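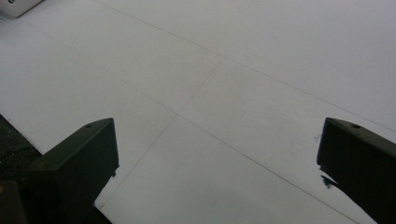 Ticket: Gripper drifting low at the Candwood folding cell
Opened by: Mahtab Nikzad
Status: Waiting on parts

Hello all, sorry for the long one, but I'd sooner put it all down while it's fresh. The gripper at the Candwood cell has been closing a bit lower than it should since we changed over to the Plamudik mount in May. There's a dark smudge on the white table top near the right finger, and I'd like to know whether we're rubbing before anybody gets the cleaner out, so please leave it be for now!

What I've done so far: put the height offset back to the old value, tightened the mount bolts, and run 27 slow closes with nothing in the fingers. It felt much better, though I could still hear a faint scrape on the last few.

Next I moved on to the laundry check with the white basket and the pale jeans. The pad material on the left finger looks to be peeling along its lower edge, with a whitish fringe showing. I'd been blaming the mount all morning, bless it. Vaughan has the spare pads and I've asked for a pair. 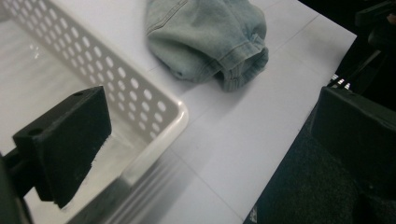

Can we keep running the cell until the new pads arrive?
I'd keep it to slow speed and stop at 300 cycles, then have a good look at both fingers before going any further. The count stood at 134 when I left it.

Could whoever fits the pads please redo the height check afterwards and write the new offset in here? The old one was 68 on the Grekia controller.

Mahtab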